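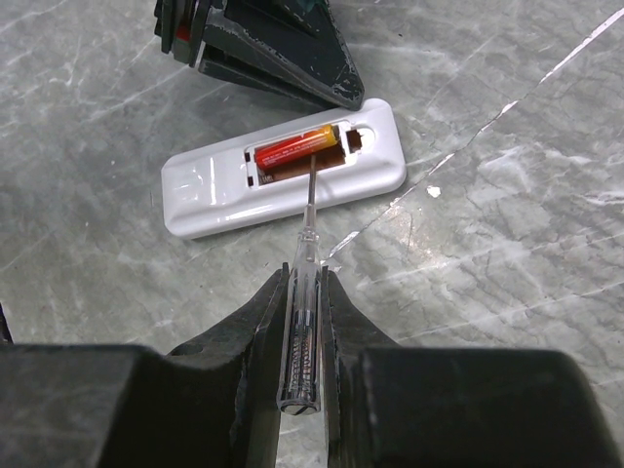

Batteries in the Home: Use, Storage and Disposal

Guidance for tenants and householders
Issued by the Irham Household Advice Service
Section 6 of the Home Care Handbook

Most homes contain more batteries than their occupants would expect. Remote controls, clocks, torches, kitchen scales, smoke alarms and children's toys all depend on them, and many are forgotten until they fail. The following advice covers the ordinary household types. It does not apply to car batteries, mobility equipment or electric bicycles, for which residents should consult the supplier.

Choosing the right type

Check the marking inside the compartment or the instructions supplied with the item. Single-use alkaline batteries suit most everyday items. Rechargeable batteries are economical in toys and torches that are used often, but they are a poor choice for smoke alarms unless the maker states otherwise.

Batteries of different makes, ages or types should not be used together. A weaker battery may be driven flat by a stronger one and begin to leak. Replace the full set at the same time.

Fitting and removing

Switch the item off first. Match the plus and minus signs on the battery to those in the compartment. In most cases the flat end rests against the spring.

A tight battery should be eased out by the spring end with a fingertip or a short length of ribbon laid beneath it. Where a tool is needed, a wooden or plastic one is preferred. Metal tools can pierce the casing or bridge the contacts.

Small screws from battery covers are easily lost. Place them in a saucer or an egg cup while working, and do not overtighten them on return. Covers on toys must always be screwed down again before the toy is given back to a child.

Dealing with leaks

A white or bluish crust on the contacts is a sign that a battery has leaked. Wear rubber gloves and keep the residue away from the eyes and skin. Remove the battery and seal it in a plastic bag. For alkaline types, dab the contacts with a cotton bud lightly moistened with white vinegar, wipe with a second bud dampened with clean water, and leave the compartment open for at least 20 minutes, or longer if any moisture remains.

Stubborn marks may be rubbed gently with a pencil eraser. If the spring is broken or has rusted through, the item should be taken to a repairer. The Brannigan Street repair bench accepts small items without an appointment.

Storage

Keep new batteries in their packaging, in a cool, dry cupboard out of the reach of children. A refrigerator is unsuitable, as moisture can form on the casing. Loose batteries should not be kept in a drawer with keys, coins or paper clips.

Remove batteries from seasonal items such as Christmas lights before they are put away — a reminder in January is useful here.

Button batteries

These small, round batteries are extremely dangerous if swallowed. They can cause severe internal burns within a short time, and there may be no obvious symptoms at first. If a child may have swallowed one, go to the nearest accident and emergency department at once, or call an ambulance. Do not make the child sick.

Disposal

Used batteries must not be placed in the household bin or the mixed recycling sack. Cover the ends of lithium and button batteries with sticky tape and take all types to a collection point. Residents may use the tubs in the Hisia Road library and at the Nustness recycling centre. Swollen or damaged batteries should be handed directly to a member of staff at the centre.

Section revised in November by Anika Halvorsen. Comments on the handbook may be sent to Myrtle Calloway, Household Advice.

Next section: Plugs, Fuses and Extension Leads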